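Gachanja Reach
Demonstration alignment and policy tooling for two-handed work
Software only. Version 4, current release since January.

Who this page is for

You have handheld grippers with cameras on them, you have people using those grippers to do ordinary chores, and you want an arm to do the same chores later. You already know that the recording is the easy part. What you have on disk is three or more video streams with clocks that disagree, hand poses that drift whenever a camera stares at a plain wall, and a folder of takes labeled "fold_good_2". Reach sits between that folder and your training run.

If you are looking for a product that turns a morning of video into a working laundry robot, we don't sell it. We haven't met anyone who does, though we have sat through the pitches.

What it does

Reach reads the streams from both grippers and the head camera and puts them on one clock. It estimates where each gripper was in the room, where each was relative to the other, and how far the fingers were open. It scores every second of the result and marks the parts it doesn't trust. You review the marked parts, keep or drop them, and export.

Four modules come in the base license:

Sync. Lines up streams with no shared hardware clock. It uses motion first and falls back to audio if you have it. It will refuse a take when the two methods disagree, and you can't override that from the menu. People ask. You can do it from the config file if you really want to.

Track. Visual-inertial pose for each gripper, with a joint solve across cameras. Blank walls, white ceilings and smooth bedding are the usual trouble. Wide lenses help a lot, and so does a bit of clutter at the sides of the room.

Contact. Estimates when the fingers closed on something and when they let go. On rigid objects we are happy with it. On cloth it is the weakest part of the package and we say so again further down.

Review. A desktop viewer with the streams side by side, the pose trails and the trust score. It is plain and it is fast.

Cloth on a bed, head camera first and then two views from the grippers:

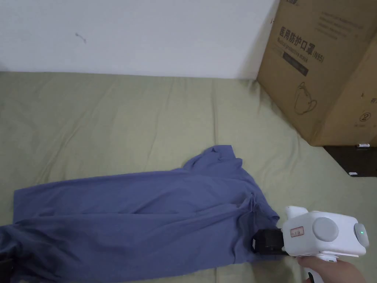
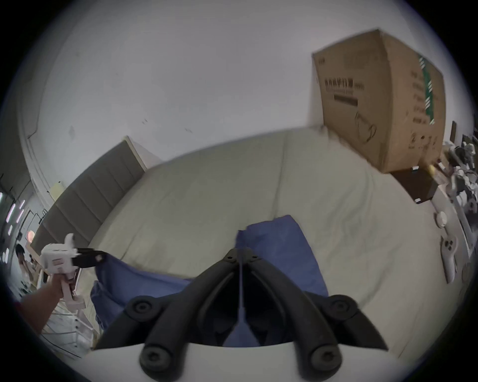
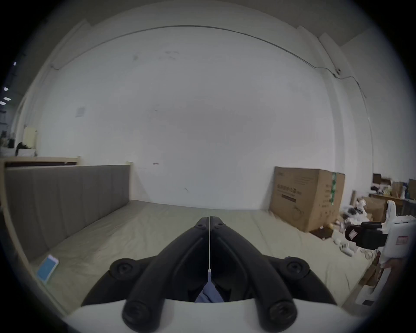

Why cloth is still hard

Most vendors in this field show you cups. Cups are rigid, they have an edge, and a tracker that is a little off will still get fingers around one. A shirt has no fixed shape at all. Pull on one end and the far end moves, or it doesn't, depending on what is caught underneath. The two hands have to agree with each other, and a small error in the relative pose means the policy learns to tug at air.

So we test on cloth, and the numbers are less pretty. Our internal bench set for version 4 is 300 takes of two-handed garment handling on soft surfaces. Reach passed 285 of them through Sync and Track without a person touching anything. The others needed manual work or were thrown out. Those numbers cover alignment and pose only. They tell you nothing about whether a policy trained on the takes will fold a shirt, and you should be suspicious of any page that slides from the first claim into the second.

Our contact labels on thin fabric still need a human eye. The module finds the moment the fingers close well enough. It is bad at telling one layer of cloth from two, and bad at noticing that a fold has slipped out while the fingers stay shut. If your task depends on either of those, plan for review hours and put them in your budget. We would like to fix this in software and have no date for it.

A word on "foundation model" claims

Reach has an optional learned prior that smooths pose through short stretches where a camera is covered. Some of our competitors would call that a foundation model. We call it the prior, and it is off by default. With the prior on, trails look better in the viewer and the trust score stops being independent of them, so you can end up admiring data the software made up. Turn it on for gaps where another camera backs it up. Leave it off for everything else, at least until you have compared both exports on your own task.

From someone who had to use it

Aurelia Hollenstein ran the evaluation at Rudel, who had been building their own alignment scripts. We asked her for a quote and told her we would print whatever came back.

"I expected to throw it out in the first week. The sync was better than ours, which annoyed me. The tracking was better than ours on most takes and worse on the ones with a long stare at the ceiling. The contact labels I wouldn't trust without looking. We kept it because it tells you where it's guessing, and our own scripts never did."

She has since asked us to fix the ceiling takes. That work is in progress.

Works with

Gripper streams: any recorder that writes standard video with timestamps, plus inertial data if your gripper has it. Pose quality drops without inertial data, more than most people hope.

Head camera: optional. It helps the joint solve when both grippers point at the same patch of sheet and neither has much else to look at.

Export: plain arrays with a text schema, or the Endero episode layout. The Endero writer is ours and it is maintained. The older Deka writer is still included for people who need it, but new fields such as the trust score are not carried over, so check what you are losing before you pick it.

Planners and controllers: none included. Reach stops at the data. There is a replay tool that sends a recorded trail through your arm's kinematics and flags the parts it can't reach, and it is worth running early. A person can lean over a bed from angles that a fixed arm on a stand will never get to. Better to learn that before the training bill.

System needs

A Linux workstation with a recent graphics card. The joint solve will run on a processor alone, slowly enough that you will stop doing it. Review runs on Linux and Windows. There is no cloud version. Your video has people's homes and hands in it and we would sooner not hold it.

Price

2,865 dollars per workstation, per year. That covers the four modules, the replay tool, both export writers and email support. The prior is included and costs nothing extra, for the reasons given above. There is no per-hour or per-episode charge.

The trial is the full product with no watermark and no cap on takes. Please use your own recordings and please include the bad ones. A trial run on clean footage will make us look good and leave you no wiser.

Questions we get a lot

Do I need calibrated cameras?
Yes. Reach has a lens calibration step, and skipping it is the most common cause of bad trails on wide lenses. Redo it if a gripper gets dropped.

Can it handle other people walking through the room?
Usually, if they are far off and small in the view. A person close to the camera and moving will pull the pose with them. The trust score catches most of these.

Will more takes fix a weak policy?
Sometimes. Look at the ones you have first. We have seen teams double a data set that had the left and right grippers swapped in part of it - Reach now warns about this.

Is there a guarantee on policy success?
No.

Page last revised 24/02/2024. Release notes and the full bench results, including the failed takes, come with the trial download.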